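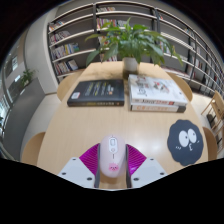 난민 지원 단체 '샤오(Shao)'의 통역 배정 업무를 맡은 지 2년째다. 6월에 배정 절차를 바꿨고, 그 내용을 기록해 둔다.

기존 방식은 단순했다. 상담 요청이 들어오면 담당자가 언어만 확인하고 통역인 명단 위에서부터 전화를 돌렸다. 문제는 '아랍어'라는 항목 하나에 수단, 시리아, 예멘 출신 신청자가 모두 들어간다는 점이었다. 방언 차이로 면담이 중단되면 일정을 다시 잡아야 하고, 그사이 서류 제출 기한이 지나는 경우도 있었다.

변경 사항은 다음과 같다.

첫째, 접수 양식에서 언어 항목을 세 칸으로 나눴다. 모어, 면담이 가능한 다른 언어, 읽을 수 있는 문자. 말은 하지만 글은 읽지 못하는 신청자가 적지 않아 마지막 칸이 필요했다. 초안은 수하 가넴 씨가 작성했다.

둘째, 첫 면담 전에 13분짜리 사전 통화를 넣었다. 통역인과 신청자가 사건 내용은 빼고 이름, 이동 경로, 가족 호칭 정도만 주고받는다. 서로 알아듣지 못하면 이 단계에서 통역인을 교체한다. 치부조르 지브린 씨는 통화가 한 번 더 늘면 신청자가 지친다고 반대했다. 타당한 지적이라 10분으로 줄이는 안도 검토했으나 호칭 확인에서 시간이 모자랐다.

셋째, 비밀유지 서약을 건별로 받는다. 같은 지역 출신 통역인을 꺼리는 신청자에게는 거부권이 있고, 사유는 적지 않아도 된다. 사유란을 남겨 두면 결국 누군가는 묻게 된다.

보관된 상담 기록은 2000건이 넘는다. 전부 새 양식으로 옮길 수는 없어서 진행 중인 70건만 먼저 옮겼다. 입력은 판수친 씨와 내가 일요일에 나눠서 했다. 이름의 로마자 표기가 여권과 외국인등록증에서 서로 다른 경우가 제일 오래 걸렸다. 지금은 두 표기를 모두 적고, 어느 서류에서 가져왔는지 옆에 표시한다.

남은 문제는 비용이다. 사전 통화도 통역 시간이므로 수당을 지급해야 하는데, 현재 지원금 항목에는 '면담 통역'만 있다. 당분간 교통비 항목의 잔액으로 처리하고 있으나 오래 갈 방법은 아니다. 하반기 예산안에 별도 항목으로 올려 두었다.

티그리냐어 통역인은 여전히 부족하다. 야간 전화 통역이 가능한 분은 단체 대표 메일로 가능한 요일과 시간대를 적어 보내 주시면 된다. 경력 증명서는 나중에 받아도 된다.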